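What the gripper budget looks like now

Posted 17 June 2025

I said last month that I would write down where the money for the arm setup is going, mainly so that I stop redoing the same spreadsheet. Margus Luik has been asking for the numbers too, as he is planning something similar in his garage and would like to spend less than I have.

The arm itself is paid for. It's a used one from Murnholm, it cost 3,802 dollars with the controller, and I don't plan to replace it for a long time. What is left to decide is the gripper, the mount, the cables and whatever goes around the table.

I had planned to buy the gripper first and work out the rest afterward. That was the plan until I looked at return policies. Fekete takes a gripper back only if it has never been bolted to anything, and Clerum charges a restocking fee on top of shipping. A wrong choice would cost me most of what I have set aside for the whole summer. So the gripper gets tried in simulation first, and the order waits until July.

The simulation costs me evenings and some electricity. I'm running it on the desktop I already had, with 32 GB of memory, and that has been enough so far. I did look at a new graphics card and took it off the list again. The renders come out a bit slower than I'd like, but I can make dinner while they run.

For test objects I wanted things that are awkward in different ways. Boxes and cylinders will make any gripper look good, and I don't own many cylinders. Soft, lumpy shapes are closer to what I want to pick up around the house, and so are thin things that lie at an angle.
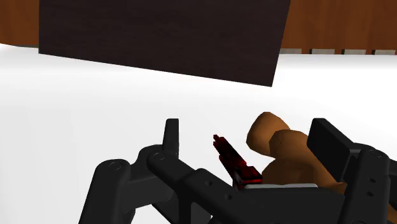

Simulated gripper with the brown plush between the fingers and the narrow red-and-black piece next to it.

The linkage takes up a lot of room. On paper I had been comparing opening width and grip force, and I had hardly thought about how far the joints stick out to the sides. If I want to reach into a bin, the bin has to be wider than the one I have, or the fingers have to be longer. Longer fingers are an extra at both shops. Clerum wants 162 dollars for a pair and Fekete won't quote until you send them a drawing, which I haven't done.

A soft object is also hard on the simulation. Mine has a setting for stiffness that I don't fully trust, and a good grip on the screen tells me little about what a real stuffed toy would do. I am using it for clearances and reach. For grip force I'm going by the data sheets and adding a margin.

The list as it stands:

Gripper, two-finger, from Clerum or Fekete. Undecided.
Longer fingers, 162 dollars if I go with Clerum.
Adapter plate. Margus has offered to cut one, and I'd pay for the aluminum.
Cable and connectors, 5 meters. I bought too short last time.
Emergency stop with a proper housing, from Tastberg. Already ordered.
Spare finger pads.

I left the camera off. It was on the first two versions of the list – and it was the most expensive line on both – but I can't use one until the arm picks things up from a known position. It can go in next year's budget.

Shipping is the part I got wrong before. The arm came on a pallet and I hadn't counted the lift gate charge or the packing. This time I've asked for the delivered price in writing from both shops. Clerum answered the same afternoon. I'm still waiting on Fekete, and I'll add their figure here when it comes in.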